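うちのロボットアームが持ち上げたボウルを空中でぱっと離す、という不具合をひと月追いかけて、ようやく原因が分かりました!めちゃくちゃ面白かったので(途中でちょっと怖い話も出ます)長めに書きます。

舞台は片付け作業のセルです。テーブルに散らばったプラスチックのボウルとコップを、アームが一つずつつまんで、同じもの同士で重ねていく。それだけ。それだけなのに飽きないんですよ、これが。

構成をざっくり。グリッパの制御箱がFlekport、PCと制御箱の間をつなぐ通信ソフトがUrkbridge、作業の順番を決めて記録も取る自作プログラムがQin。Qinは私が書きました。名前を覚えておいてください、あとで効いてきます。

最初に落ちたのは1月の朝でした。ボウルをつかんで、持ち上げて、横に動かし始めたところで指が開いた。ボウルはこーんと鳴ってテーブルに落ち、くるくる回って止まりました。アームのほうは何も持たないまま涼しい顔で目的地まで行って、何もないところで律儀に指を開いた。

このときは「滑ったな」で済ませました。ボウルは内側がつるつるだし、縁をつまむ位置も毎回少しずつ違う。滑ることくらいある。ログも見なかった。はい、反省点その一です。

ところが次の日も落ちる。しかも今度はコップ。ボウルより軽いし、側面をしっかり挟めているはずのコップが落ちるのは変です。ここでやっと椅子に座り直しました。

最初に疑ったのは把持力。設定値を上げました。結果、コップがへこんで、そのうえ落ちました。弱くて滑っているなら強くすれば減るはずなのに、減らない。この「減らない」がすごく大事な情報だったのに、当時の私はへこんだコップのほうに気を取られていました。

次に指先。パッドが摩耗しているのかもと思って新品に替えました。貼り替えの作業自体は大好きです。古いパッドをぺりぺり剥がして、アルコールで拭いて、新しいのをぴしっと貼る。最高。で、落ちました。

次がケーブル。手首をひねる動作でケーブルが引っ張られて、瞬間的に接触が切れているんじゃないか。これは自信がありました。現場の「たまに起きる」はだいたいケーブルかコネクタ、と先輩にさんざん叩き込まれてきたので。

アームを止めて電源を落として、コネクタを全部抜いて、ピンを見て、差し直して、固定し直しました。それから手首だけを端から端まで延々と往復させる試験。何も起きない。ずっと見ていたのに何も起きない。自信、しぼむ。

ここで方針を変えました。犯人を当てに行くのをやめて、落ちた瞬間を全部集めることにしたんです。ボウルの種類、つかんだ位置、アームの姿勢、時刻。落ちるたびに表に一行足す。落ちるのを楽しみに待つという妙な生活が始まりました。

集まったのは9件。少ないと思うじゃないですか。でもこの9件を並べた瞬間、鳥肌が立ちました。

物の種類、ばらばら。姿勢、ばらばら。つかんだ位置、ばらばら。ところが時刻だけ、どの落下も同士の間隔が30秒の倍数になっている。運転開始からの経過時間で見ると、ぜんぶきれいに30秒の格子に乗るんです。

物理現象は30秒ごとに起きたりしません。滑りもパッドもケーブルも、この時点で全員釈放です。疑ってごめん、パッド。ごめん、ケーブル。きれいに定期的に起きることは、誰かがタイマーで起こしている。

じゃあ30秒ごとに動くものは何か。設定ファイルを片っ端から検索しました。制御箱の設定にはない。Urkbridgeにもない。残るのは……Qin。私のプログラムです。ありました。ログファイルを30秒ごとに切り替えて、溜まった分をディスクに書き出す処理。書いたのは私。コメントまで私の文体。

「ログを書いたらボウルが落ちる」という文、声に出して読むとめちゃくちゃなんですけど、ちゃんとつながっていました。順に書きます。

Flekportの箱は、PC側から「生きてるよ」という信号を定期的に受け取っています。信号が途切れたら、PCが死んだとみなして自分の判断で動く。これは安全のための仕組みで、考え方としてはまったく正しい。

その信号を送る役を、うちではQinのメインループがやっていました。Urkbridgeはそれを中継するだけ。つまりQinが何かで手間取ると、信号も一緒に止まります。ここがまず設計としてまずい。自分で書いておいて何ですが、まずい。

で、ログの書き出しが普段は一瞬で終わるのに、ごくたまに長く引っかかる。測ってみたら最悪で780ミリ秒。制御箱が待ってくれる時間をしっかり超えていました。書き出しは30秒ごと、引っかかるのはたまに。だから「たまに、でも必ず格子の上」になる。美しい!いや美しくはない!

ログが詰まる→信号が止まる→箱が「PCが死んだ」と判断する。ここまではまだ分かります。問題はその次です。箱はそこで何をするか。

再初期化でした。通信が戻ったら、指の位置を知り直すために原点出しをする。つまり一度全開にして、閉じて、また開く。ボウルを持ったまま、です。そりゃ落ちる。

しかもこの原点出し、上位のQinには何の断りもなく走ります。Qinから見ると、信号が少し遅れて、また戻っただけ。「把持中」のフラグは立ったまま。だからアームは空っぽの指で最後まで搬送していたんですね。あの涼しい顔の理由はこれでした。

ここから怖いほうの話です。真面目に書きます。

原因が分かる前に、運転を一時停止して、倒れたコップを手で直したことがあります。アームは止まっている。画面にも「停止中」と出ている。手を入れた。その横で、グリッパの指だけが、しゃっと全開になって、ぱちんと閉じました。

手には当たっていません。でも指と指の間に私の指があってもおかしくない距離でした。把持力は例の「上げてみた」設定のまま。コップがへこむ力です。しばらくテーブルから離れて、深呼吸しました。

あとで記録を突き合わせると、この動きも30秒の格子に乗っていました。一時停止中もログは書いていて、詰まれば信号は途切れて、復帰すれば原点出しが走る。「停止中」という表示はアームのことで、グリッパのことではなかった。私はそれを一緒くたに読んでいたわけです。

一時停止は安全な停止ではありません。教科書の最初のほうに書いてあるし、私も新しく来た人に言ってきました。その私が手を入れていた。軽いプラスチックのコップしか置いていないテーブルだと、どうしても警戒がゆるみます。でも指を挟む力は、相手がコップでも変わらない。

その日のうちにセルの運用を変えました。手を入れるときは非常停止を押して、グリッパの動力も切れたことをランプで確認してから。一時停止では入らない。たとえコップ一個直すだけでも入らない。札も作って貼りました。字がでかい札です。

あわせて非常停止の配線も見直しました。うちの配線だと、アームは落ちるのにグリッパの箱は生きたままになる経路が残っていたんです。これは原因探しをしなければ気づかないままだったと思う。見つけたとき、うれしいのと青ざめるのが同時に来ました。

さて修正編!ここからは楽しいだけの話です。

まず生存信号。Qinのメインループから引き剥がして、独立した小さなプロセスに移しました。ただし、これだけだと「本体が固まっているのに信号だけ元気」という別の危険ができます。なので小さいほうが本体の様子も見て、本体が黙ったら計画的に止める手順へ入るようにしました。

次にログ。書き出しを別スレッドに回して、メインループは行列に放り込むだけ。ディスクがどれだけもたついても、動作の側は待たされません。最初からこう書け、という話です。当時の私は「どうせ一瞬で終わるし」と思っていました。

そして本丸、箱の設定。説明書をちゃんと最後まで読んだら、通信復帰後の動作を選べる項目がありました。「自動で原点出し」から「現状保持、許可があるまで動かない」へ。切り替えは一行。一行ですよ!ひと月追いかけて、いちばん効いた直しが一行!

ただ、現状保持も万能ではありません。もし人の指を挟んだ状態で通信が切れたら、挟みっぱなしになる。どちらが安全かは現場しだいなので、うちではそもそも動力が生きている間は手を入れない、という運用とセットにしています。設定だけまねするのはやめてくださいね。

それから把持力。犯人じゃないと分かったので元に戻しました。最初に上げた設定を、ずっとそのまま引きずっていたんです。試しに変えた値は、外れだったらすぐ戻す。これも反省点に入れておきます。へこんだコップは棚に飾ってあります。

もう一つ足したのが、搬送中の確認です。持ち上げた直後と、置く直前に、指の開き具合を読む。何か挟んでいれば途中で止まっているはずだし、空なら最後まで閉じている。空だったらその場で止まって人を呼ぶ。涼しい顔で空気を運ぶのはもうおしまい。
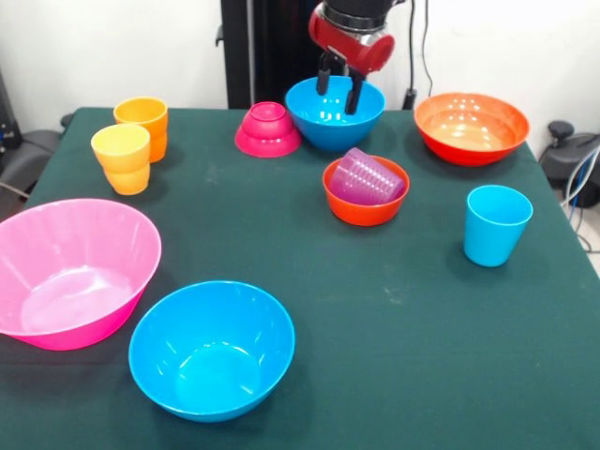 直したあとは、もちろんいじめました。わざとディスクに重い書き込みをぶつけて、ログをがんがん詰まらせながら運転する試験です。以前の構成で同じことをやると、面白いくらいぽろぽろ落ちる(再現できた瞬間、一人で拍手しました)。新しい構成だと、落ちない。

つかむ、運ぶ、重ねる、で一回と数えて、連続3356回。空中で離したのはゼロ!途中で止まったことはあります。重ねた山が傾いて置けなかったときと、コップが横倒しでつかみ損ねたとき。でもどれも、ちゃんと「困りました」と言って止まってくれた。こういう止まり方は大歓迎です。

横倒しのコップは今後の宿題です。立っていれば縁をつまめるけど、寝ていると見えている形がぜんぜん違う。重なったまま寝ていると、もっと難しい。一個だけつまんだつもりで束ごとついてくるのとか、見ていて声が出ます。

Wustskaの作業場で同じ箱を使っている人たちにもこの件を伝えました。すぐに設定を見てくれて、あちらも「自動で原点出し」のままだったそうです。落下はまだ起きていないけれど、先に切り替えるとのこと。こういう返事がいちばんうれしい。

Urkbridgeにも一つ要望を出しました。信号が途切れて戻ったとき、上位に必ず通知してほしい、という内容です。今は中継だけして黙っているので、Qin側からは気づきようがない。通知が来ていたら、初日に分かった不具合だったはず。

質問をもらいそうなので先に。「落ちた時刻なんて最初から記録にあったでしょ?」はい、ありました。ただQinの時刻は一日の時刻で、運転開始からの経過時間ではなかったんです。開始時刻は毎日違うから、並べても格子が見えない。引き算を一回したら見えました。

なので今のログには経過時間の列があります。ついでに、箱の再初期化回数も毎回読んで残すようにしました。この数字が黙って増えていたら、何かがおかしい。今朝見たら増えていませんでした。よしよし。

あとグラフは早めに描くといいです。表のままだと、私は物の種類の列ばかり眺めていました。「青いボウルが怪しい」とか本気で言っていた時期があります。横軸を時間にして点を打ったら、その説は三秒で消えました。

同じような「たまに離す」で困っている人がいたら、落ちた間隔を引き算してみてください。きれいな数字が出たら、機械を分解する前にソフトのタイマーを全部書き出すのがおすすめ。ばらばらな数字だったら、そのときこそケーブルです。

それと、一時停止で手を入れている人。アームと別系統で動くものが先っぽに付いていないか、今日のうちに確認してほしいです。グリッパでも吸着でも工具でも。アームが止まっていても、そっちは生きているかもしれない。

次は横倒しのコップ編を書きます。もう三通りくらいつかみ方を試していて、一番ばかばかしい案が今のところ一番うまくいっています。転がしてから縁をつまむやつ。動きがすごくかわいいので、まとまったらまた長々と語ります!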